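# Can a machine do my chores yet? Questions we keep getting

Last updated Thursday, March 14, 2019

The Flestside Home Machines page gets a lot of mail, most of it from people who have seen a video and want to know where to send their money. Please read this before you write.

**Is there a robot I can buy today that will tidy my house?**

No. You can buy one that vacuums a floor, provided you pick up the floor first. A friend of this page calls hers a very expensive reason to put her shoes away.

**What about the Didance arm? The video shows it folding a shirt.**

It shows one shirt, laid flat, on a bare table, with a cut in the middle of the clip. We asked for the uncut version in January and got a brochure. The price they quoted was $4000, arm only. The table is extra.

**Wamari says its machine "handles everyday objects." Is that true?**

Depends on whose every day. The list in their own booklet is cups, blocks, bottles and a plush bear. Magazines aren't on it, and neither is anything with a cord attached. Ask the seller for the list before you ask for the price.

**But factories have had robots for decades. Why is a house so hard?**

A factory is built around the machine. At the Gwynne packing shop, where two of us used to work, the box came down the same belt at the same height all shift long. When a box came in crooked, the arm stopped and a person walked over. We had 1304 of those stops written in the log before the shop quit keeping one. That was with cardboard boxes, all one size.

**So the shop floor is solved, at least?**

Parts of it. Welding, stacking, moving a pallet from one marked spot to another. Sweeping up under the bench is still a broom and whoever is closest to it.

**What chore would convince you?**

Clearing a bed. It sounds like nothing. A kid could do it, and complain the whole time. But the thing has to lift a phone off a soft quilt without dragging the quilt along. It has to move a tall stack of books and magazines without spilling them, gather up papers, and follow a cable to see what it's hooked to before pulling on it. Then it has to know which things go on the shelf and which stay where they are.

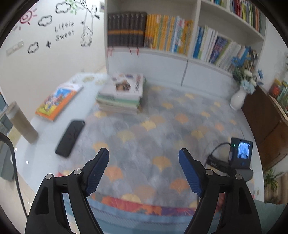

Two fingers can pinch a phone. We'll grant that much. Deciding to slide the top magazine off first, or to leave the tumbler alone until there's somewhere to stand it, is a different kind of problem, and none of the sales sheets we've read mention it.

**Won't it learn by watching people?**

That's the pitch this year. Maybe so. We'd like to see it work in a bedroom the company didn't furnish, with the picture books left out.

**How long, then?**

We don't give dates. We gave one once and still get mail about it.

**Should I put down a deposit?**

Only if it's refundable, in writing, and you'd be fine never seeing the machine. Send us the terms if you want a second pair of eyes on them. We don't take ads from anyone named on this page.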